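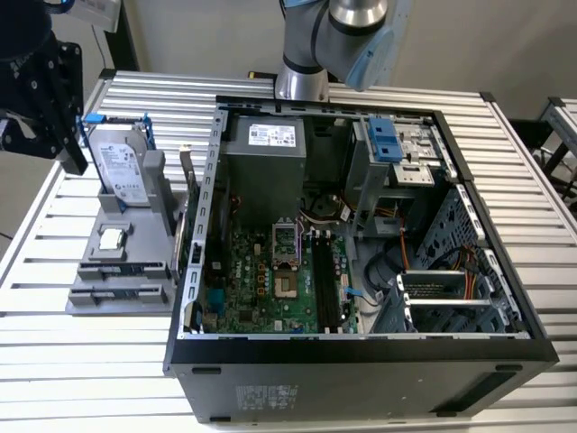
横のふたを外したデスクトップパソコン。緑色の板がマザーボードです。

パソコンの中はどうなっているの?

机の上や足元に置く箱の形のパソコンを、デスクトップパソコンといいます。箱を横にたおしてふたを外すと、中の部品が見えます。

いちばん目立つ緑色の板は「マザーボード」です。部品どうしをつなぐ道路のような役目をします。細かい線が板の上を走っていて、電気の信号がそこを通ります。

灰色の四角い箱は「電源ユニット」です。コンセントから来た電気を、部品が使える強さに変えて配ります。赤や黄色、オレンジ色の線は電気を運ぶケーブルで、色によって電気の種類がちがいます。

マザーボードのまん中あたりにある四角いわくは「CPUソケット」です。CPUは計算をする部品で、パソコンの頭脳とよばれます。ソケットにCPUをのせ、金属のカバーでおさえて固定します。CPUを外すときは、先にこのカバーを起こします。

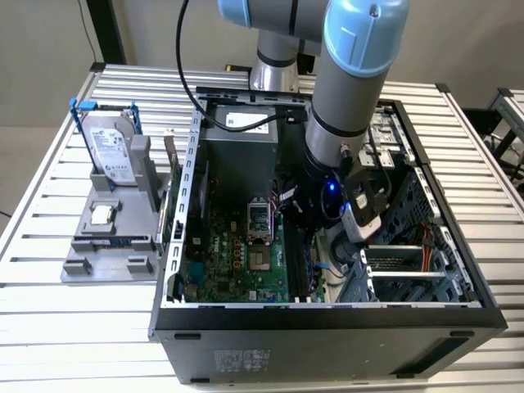 CPUは小さくてうすい板です。うらやソケットには細かい接点がならんでいるので、指でさわってはいけません。持つときは、ふちをそっとつまみます。

ハードディスクは、写真や文章をしまっておく部品です。中には円ばんが入っていて、電気が切れても記録は残ります。両側に青いレールをつけて、箱の中のたなにすべりこませる形のものもあります。

細長い「メモリースロット」には、メモリーという板をさします。メモリーは作業中のことを一時的におぼえる部品で、電源を切ると中身は消えます。

スコルクベリ科学館の工作室では、7月に古いパソコンの分解教室を開きます。定員は70人で、対象は9歳からです。案内役はカルレイン・ボスマンさんです。

家のパソコンを自分だけで開けるのはやめましょう。電源ユニットの中には、コンセントをぬいたあとも電気が残っていることがあります。開けるときは、かならず大人といっしょに作業してください。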